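In Praise of the Batter Who Blocks

Share this | 100 shares | Jump to comments

Harvey McIntyre batted for most of an afternoon at Clurnstead in July and finished with 10 runs. I was there for every ball of it, and I haven't enjoyed a day of cricket more in years!

I know how that sounds. Ask anyone under 30 what they want from a match and they'll tell you sixes, and fair enough, I want sixes too. I love a short game under lights. I love the noise when somebody clears the rope twice in a row and the bowler stands there with his hands on his hips. But we've reached a point where a batter who leaves a good ball alone gets groaned at, even in club cricket, even on a pitch that's doing all sorts, and I think we're throwing away one of the best things in the sport.

Let me set the afternoon up properly. Aquino were the visitors, chasing a total they had no realistic hope of reaching once the top order went. Four wickets fell before tea. The Clurnstead league still plays its two-innings friendlies the old way, so there was a draw to be had, and the only person in the Aquino lineup who seemed to have noticed was McIntyre. He walked out at five o'clock, took guard, took it again after one ball (he does this, it drives bowlers up the wall) and then got his front foot down the pitch and started blocking.

He blocked the quicks. He blocked the two spinners. When the ball was wide he lifted his bat inside the line and watched it go by with what I can only call affection. By six the fielders had crept in so close that the short leg could've tied McIntyre's laces for him, and every time the ball dropped dead off that soft bottom hand you could hear all of them breathe in at once — and then breathe out.

That's drama. I don't know what else to call it. A six is over in about as long as it takes to say the word. A man defending his wicket with seven people around the bat gets more tense with every ball, and you don't get to look away, and you can't go and get a drink because the next one might be the one that pops. I missed my ride home. I'd have missed a wedding.

I follow these games from home as well, I should say, now that the Wutau stream covers the league. My desk on a match day ends up half office and half picnic, and I've learned to pull the lamp back out of the way before the toss.

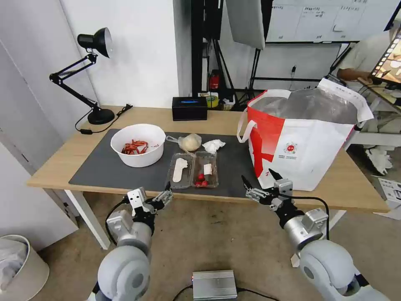 Desk lunch, with cherry tomatoes.

The stream is a wonderful thing and I'm grateful for it. It also shows exactly where our attention has gone. Wutau puts out a highlights package after each match, and McIntyre's innings got one clip in it: a leg glance for two. The reply from a friend of mine who'd watched only the package was "so he didn't do much then." He did everything! He just did it in the gaps between the things we've decided to keep.

The scorebook has the same problem, and it's had it for a lot longer. Runs get written down, wickets get written down, and a leave outside off stump goes in as a dot, the same dot you'd get for missing the ball by a foot. Skalusus, the scoring app most of our clubs use these days, has a setting that lets the scorer mark a leave or a defended ball as a separate thing. Hardly a soul turns it on. I've started nagging our scorers to do it, and the couple who have tell me they watch differently now. They notice the batter's head. They notice whether he's leaving on length or on line. One of them said she'd never understood what the old coaches meant by "playing late" until she had to press a button for it.

And young players would be the big winners here. Our juniors can all hit. I've watched kids of 12 play a ramp shot I wouldn't have dared try at 25, and it's a joy, I wouldn't take it away from them for anything. But put those same kids on a damp pitch in the first hour, with the ball nipping around, and a lot of them have one answer, which is to swing before the good ball arrives. Then they're out, and then they're bored for two hours, and some of them don't come back in the spring. Show a kid how to get through that first hour and you've given her the rest of the afternoon to play the ramp.

I'd like to see a blocking drill in every junior session, and I'd make it a contest, with fielders crowding the bat and making a racket. Kids adore it. We tried it at our nets one evening and had to send them home when the light went.

I'd also like us to clap. It costs nothing. When a batter leaves one that just misses off stump, put your hands together the way you would for a cover drive. A few of us did it at Clurnstead, a bit sheepishly at first, and by the last half hour the whole boundary had joined in, including plenty of home supporters who badly wanted McIntyre gone.

He wasn't out, by the way. The last over was a maiden, the umpires took the bails off, and Aquino had their draw with one wicket left. McIntyre tucked his bat under his arm and shook hands with the short leg first. I clapped until my palms hurt, and I've already got the return fixture on the calendar.

100 comments | 3212 views

We use cookies to remember your preferences and count visits. Accept | Manage settings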